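Mounting and Framing for Beginners - Handout 8: Getting a Picture Into a Ready-Made Frame

Notes by your instructor, Birkus Evening Workshops. Revised 1 March 2021

17 comments | 44 shares

Okay, so last week we cut mats and most of you went home with one you liked (and a few with one you plan to cut again, welcome to the club!). Now we get to put the whole sandwich together. I'm writing this up the way I'd say it in class, so read it once before you come and then keep it next to you while you work.

First, the frame itself. I ask everybody to start with a plain ready-made one, the kind with a stand on the back and little metal tabs holding the board in. You can get them at Mansour downtown or order from Sitholm, item 2449 in their catalog. If you already have one at home, bring that, I don't mind at all. Just please not your grandmother's wedding picture for the first try.

Set up your work surface before you unwrap anything. I like a clean white sheet over a board. Crumbs and grit show up right away on white, and grit is what scratches the front of a frame when you slide it around on its face. Shake the sheet out between projects. Coffee goes on the windowsill - I mean it, the windowsill.

Now flip the frame face-down. Everything from here on happens from the back, which feels strange the first time since you can't see what you're making. Look for the tabs or clips that hold the backing in. Some bend, some swivel, and the bendy ones are only good for so many bends before they snap, so lift each one just far enough to clear the board and stop there. Use a butter knife or a flat screwdriver if your nails are short. Push from the inside edge toward the rail and keep your other hand flat on the frame so it doesn't go for a walk.

Then lift out the backing. If it's tight, don't pry at a corner. Corners crush, and a crushed corner never sits flat again. Open the stand a little and use it as a handle, gently, with the weight of your hand close to the hinge. It will usually come right up.

Clean the glass on both sides, and dry it properly. Half of the calls for help I get in February are fog inside the glass, and it's nearly always somebody in a hurry with a damp cloth. (If yours is acrylic, no window cleaner please! Plain water and a soft cloth.) Hold it up to the lamp, tip it, look for lint. There will be lint. Go again.

Stacking order, counting from the front:

Glass
Mat
Picture
Backing board, stand side out

Hinge the picture to the mat with two bits of paper tape along the top edge only. Paper swells and shrinks with the weather and it needs to hang free, otherwise you get ripples by summer. I know the sides look naked. Leave them alone.

Before you close anything, check which way is up. The stand has to open toward the bottom of the picture, and I have personally closed up an upside-down sailboat and given it to somebody. Put a tiny pencil arrow on the backing if you're the forgetful type like me. For frames that can stand either tall or wide, decide now.

Closing up is the same job backward. Press the board down with your palm, fold the tabs over one side at a time, and then pick the frame up and look at it from underneath and along the rails. You're checking that the board sits down inside the frame and that the tabs lie where you want them.

The back of a light wood one, with its tan board and metal tabs:

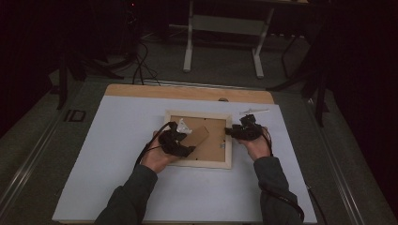
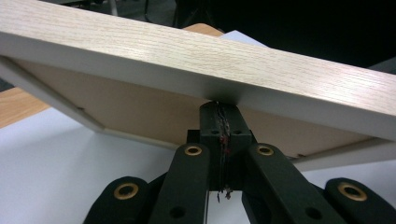

If something rattles when you give it a soft shake, the stack is too thin for the frame. Cut a filler from mat scraps (the scrap bin by the sink is free, help yourselves) and slip it in between the picture and the backing. If the tabs won't close, it's too thick, so take the filler out or find a thinner mat. Don't force the tabs over a fat stack, you can crack the glass that way and then we're all sweeping.

For next class please bring your frame, your mat, a soft cloth and one picture you wouldn't cry over. The Plotarska paper tape is on the shelf and comes out of your class fee, so no need to buy any. We'll do hanging hardware in the second half, wire and D-rings, and if there's time I'll show you my favorite way to hide a bad miter with wax - it's a bit of a cheat and I love it.

Questions about sizes, write them on the back of this sheet and hand it in at the door.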